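17/01/2019

I have now read the decluttering book everyone at work was passing around in August, and I would like my 12 dollars back.

The book says you should hold each thing you own and wait for a feeling. I held a cheese grater and waited. I felt that it was a cheese grater. According to chapter 4 this means I should thank it and let it go, and then I suppose I should eat my cheese in lumps for the rest of my life.

I don't mind people tidying up. I tidy up. What bothers me is being told that a full closet is a moral condition, and that the cure happens to cost money. The people telling you to own less are very often selling boxes. There's a store in Dendton that sells nothing but boxes, and I went in there to look, and the boxes had smaller boxes in them. A cotton bin with a rope handle was more than I paid for the lamp I'd be putting in it. On the wall there was a sign about freedom.

My friend Edit Veres did the whole program last year. She is a sensible person and I've known her for a long time, so I paid attention. She went from a house full of stuff to a house that looked like a dentist's waiting room, and she said she slept better. Maybe she did. She'd also quit her second job that same month, but the book got the credit. I asked her how she knew it was the shelves and she changed the subject to my shelves.
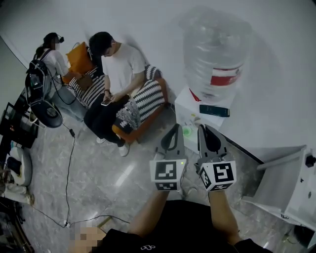 Furniture is where these people really lose me. The advice this year, and I've now seen it in the book and on two websites that look suspiciously like the book, is that a small room should have no sofa at all. A sofa "invites clutter." You're supposed to get floor cushions, or one good chair, or a bench against the wall with storage inside it (more boxes). I say a small sofa with an orange-brown wooden frame and a young man sitting on it is a perfectly good use of a corner. Sitting is what it's for. I've eaten dinner on floor cushions at a party in Skekalley and it took me 7 tries to get back up, and I was not the oldest person there. Try having your aunt over. Try having the flu.

And about that bench with the storage in it. I owned one. The lid weighed as much as a door and everything I put inside was lost to me, so in that sense I suppose it worked. When we moved I found a set of curtains in there for a window in the apartment before that one.

The other thing I keep hearing is the number. There is a woman with a newsletter called Plaren, or maybe Plaren is the name of the method and the newsletter is called something else, I've read it three times and can't tell. Her claim is that she got down to 481 objects. Fine, but does a box of paper clips count as one? What about socks, singles or pairs? I wrote in and asked. The reply thanked me for being on the journey and offered me a discount on the course. I am not on the journey. I had a question about socks.

Also, somebody always turns out to have a garage. Or a husband with a garage. Or parents out in Postma with a dry basement where all the Christmas things live, along with the skis and the good suitcase. If your mother is storing your stuff, you still own the stuff, you've only made it her problem. I'd have more respect for the newsletter if it ran one photo of the basement.

I'll be fair for one paragraph. I did go through the kitchen drawers while I was annoyed about the grater, and I threw out nearly a whole drawer of takeout menus, two of them for places that closed years ago. The drawer shuts now - it hadn't shut right since we moved in. I didn't thank the menus. I put them in the recycling and went back to what I was doing.

So I'm keeping the sofa, the grater, and the lamp with no bin to put it in. The book I'm willing to part with. I held it in both hands the way it says to and I did get a feeling, a pretty strong one, so if anybody near Dendton wants it you can come and pick it up. There's some underlining in the first half. It stops at the part about folding underwear.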